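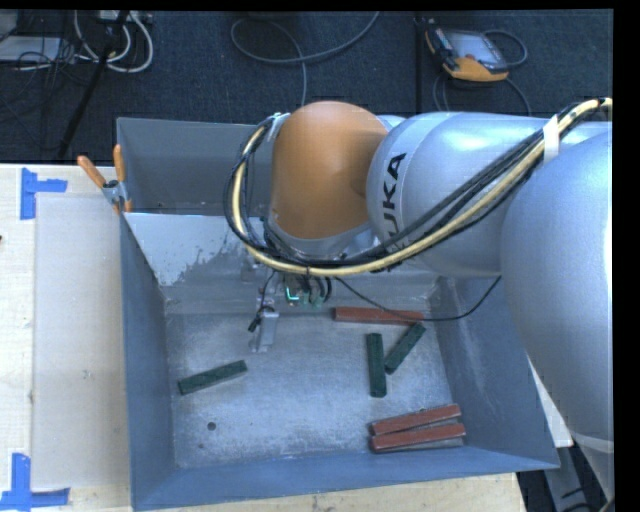

What is a workbench? A workbench is a sturdy table built for making, fixing or taking things apart, usually with a top that can stand up to knocks and some way of holding the work still.

Encyclopedia > Tools and Trades > Workbenches

Reading time: 2 min

The workbench is one of the oldest pieces of shop furniture still in daily use, and one of the most varied. Carpenters, shoemakers, jewelers, watchmakers and gardeners all have their own version, and a close look at any of them tells you a remarkable amount about the trade it serves.

Early forms

Roman carpenters worked at low benches, often little more than a thick slab on splayed legs. The worker could sit astride the slab and use body weight to pin down a board – a wonderfully simple idea, and one that still works well. Pegs and wedges did the rest. Taller benches spread later in Europe, along with screw vises that let a person stand and plane with the whole body.

Tops and legs

Joiners have long liked beech and maple for the top, both being hard, heavy and fairly easy to find. A top for hand planing may be 5 inches thick in the most solid designs, though many good benches are far thinner. Weight matters a great deal here, as a light bench will creep across the floor with every stroke. Metalworkers often prefer a steel top, and jewelers cut a half-moon into theirs so that filings of gold or silver fall into a leather apron below.

Holding the work

The vise gets most of the attention, but the holdfast deserves just as much! It is a bent iron bar dropped into a hole in the top and struck once with a mallet; the spring of the metal grips the board, and a tap from behind sets it free. Bench dogs, short pegs that stand up out of a row of holes, work together with an end vise to hold a board flat from both ends.

Regional types

The Gondo bench, named after the workshop that first sold it, is narrow and has 20 dog holes set in 2 rows. It was popular with chair makers, who liked being able to reach the work from either side. The Valtonen pattern is wider, with a shallow tool tray along the back. The Wandard trade collection lists 2,186 benches and bench parts, including a lovely run of wooden vise screws, some of them worn almost smooth.

Care

Most wooden tops are oiled and left unvarnished, so that boards don't slide. A top that has gone hollow in the middle can be planed flat again, and old benches have often been through this several times.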